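Hello Rasmus,

October update for the Cosgrove Fund, as promised, and I'm sorry it's a bit longer than the last one. Quite a lot has happened and I'd sooner put it all in one place than send you six emails (again).

The short version is that the parish map project is moving, the transcribing is ahead of where I thought we'd be, and the printing is behind. Money is fine. I'll get to the printing.

Transcribing first. The 1673 survey book is done from cover to cover, including the nasty pages at the back where the clerk ran out of ruled paper and started writing sideways in the margins. I'd been putting those off for weeks, and then sat down one wet afternoon with a pot of tea and got through the lot. Most of it is hedges. Who may cut them, who has been cutting them when he shouldn't, and one lovely long complaint about a gate that was moved in the night. The field names are wonderful and I'm going to bore everybody with them at the open evening.

We've had trouble with the spelling. The same field turns up as Hunger Piece, Unger Peece and Hongers, sometimes on one page, and I had to decide whether to treat them as one place or three. I've gone with one place and kept every spelling in the index, so anyone searching for their own version will find it. If you or anyone at the Fund thinks that's wrong, please shout now, while it's still easy to change!

The database lives in Hirier now. I know I grumbled about it in the spring, but it copes with the odd spellings much better than my old spreadsheet did, and it lets two of us work on the same page without treading on each other. The export is still slow. I set it going before lunch and come back to it.

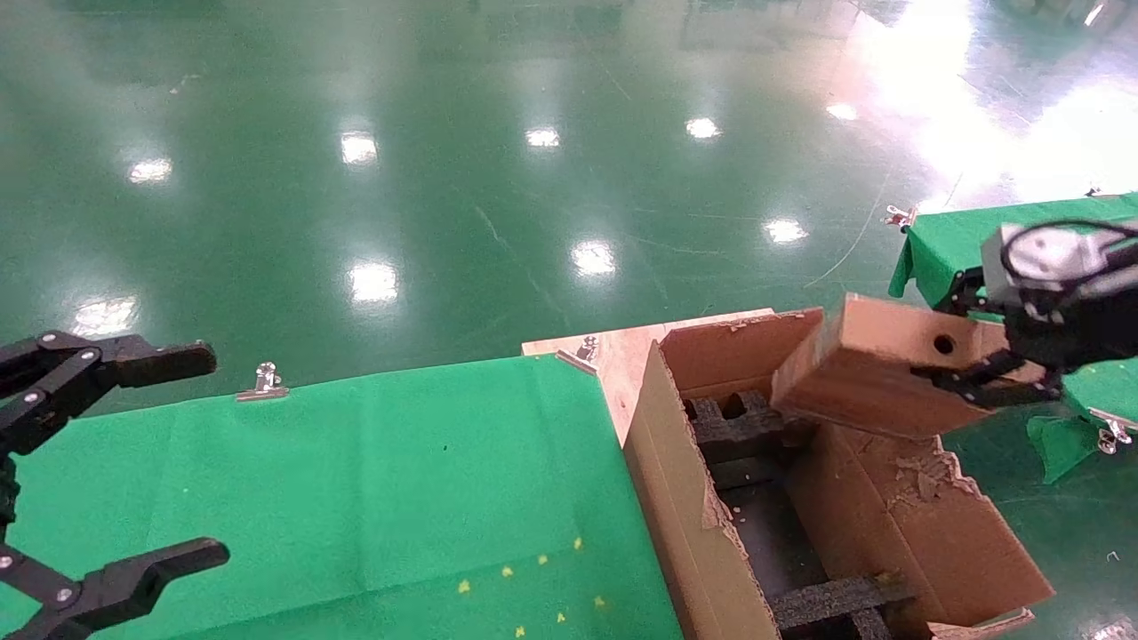

When can people see the finished map?

The online version should be open to everyone by the end of winter, and the paper one will follow in spring once the second proof has been checked.

That brings me to the printing, and I'm afraid it isn't great news. Vito sent the first proof back in good time but the greens were far too dark, so the meadows and the woods looked exactly the same. Then the river names had shifted, so that the mill stream was labelled as the main road, which gave us a laugh but does mean a second round. They've been very decent and aren't charging for it. The price for 2000 copies stands as quoted, folded, with the index on the back. I did ask for something a bit heavier in the way of paper and they're sending samples.

The walks went well. We did the lower meadows and the old boundary up to Serkesora, the farm on the hill, where they let us through the yard and even opened the far gate for us. I'd capped the group at 25 as the lane is narrow and there's nowhere to stand aside when a tractor comes through. All the places went and I had to start a waiting list, so I'd like to run the same route again in spring when the ground's drier. One woman brought her grandfather's rent book with her! It has four of our field names in it, two of them spelt in ways I hadn't met before, and she's letting me copy the pages at her kitchen table next week.

On the money, we've spent what we said we would on travel and copying, and a little less on room hire, as the school gave us the hall for nothing in exchange for a talk to the older children. I'd like to move the leftover £100 from room hire to postage, if you're happy with that. Posting maps flat costs a lot more than I'd allowed for, and folded ones only fit the cheaper rate if the paper stays thin, so it does partly hang on those samples. A one-line email from you would do.

Still to do before the next report: check the second proof, write the introduction (I've started it four times and hated all four), get permission to use the two estate drawings, and sort out who's reading the field names aloud for the recordings. I've got two good voices lined up and would love a third, someone older if possible, who grew up saying these names before they were on any sign.

I'm at my desk most mornings until eleven if you want to ring. I'll send the new proof over as soon as it lands so you can see the greens for yourself.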